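Murnisance opens towel exchange for small guesthouses

Falum, January 6, 2022. The textile company Murnisance starts today a towel exchange service for guesthouses and small hotels in the Falum region. The service is made for houses with up to 40 beds, which often do not have a laundry of their own.

Guests of the service receive clean towels two times per week, and the used ones are taken back in the same visit. In the test period, which finished in December, 18 houses took part. They exchanged 103 sets in the last week of the test.

"Small owners asked us for this during many years," said Živko Obradović, managing director of Murnisance. "They want to spend their morning with the guests and the breakfast, and we can do the washing."

The washing is done by the partner laundry Georgiev at 95 degrees Celsius. Towels with worn edges are sorted out and cut into cleaning cloths.

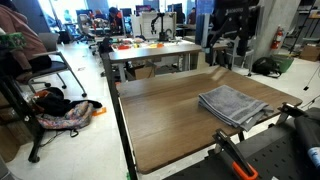
A folded gray towel on a wooden table.

Owners can register until the end of the month. The first delivery is free of charge.

Press contact: Ebenezer Boateng, Murnisance, Grastunden office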